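Kiderness – ficha de datos del corpus de recetas manuscritas

Resumen

Kiderness reúne 291 recetas de cocina doméstica transcritas a partir de cuadernos familiares. El conjunto se destina al estudio de la lengua escrita no profesional y de las medidas tradicionales en la cocina. La presente versión sustituye íntegramente a la anterior, publicada con el nombre provisional de Ullside.

Contenido

recetas.csv: una fila por receta, con título, transcripción y signatura del cuaderno.
ingredientes.csv: una fila por ingrediente, con la cantidad tal como figura en el original y, en columna aparte, su forma normalizada.
cuadernos.csv: procedencia, estado de conservación y lengua principal de cada cuaderno.

Los tres archivos emplean codificación UTF-8 y punto y coma como separador. Las celdas vacías indican que el dato no consta en el original.

Criterios de transcripción

Se conservan la ortografía, las abreviaturas y los tachados legibles. Las lecturas dudosas se marcan con un signo de interrogación entre corchetes. Cada receta fue transcrita por dos personas de forma independiente; las discrepancias se resolvieron ante el cuaderno original. Expresiones como «un puñado» o «lo que admita» – muy frecuentes en las masas – no se convierten a gramos.

Limitaciones

Seis recetas carecen de título y se identifican únicamente por su signatura. La repostería está sobrerrepresentada, por lo que el corpus no debe emplearse para estimar hábitos de alimentación. El cuaderno Ichikawa presenta dos páginas con manchas de humedad, cuya transcripción es parcial.

Uso y citación

Se autoriza el uso docente e investigador con mención de la fuente y de la versión. Queda excluida la reproducción comercial de recetas completas. La validación de los archivos se realiza con el programa Erik, incluido en la carpeta de utilidades.

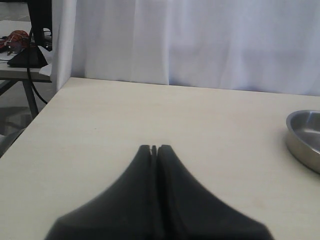

Las correcciones deben remitirse con la signatura del cuaderno y el número de línea. Las aceptadas se incorporan a la revisión de diciembre y quedan anotadas en el archivo de cambios.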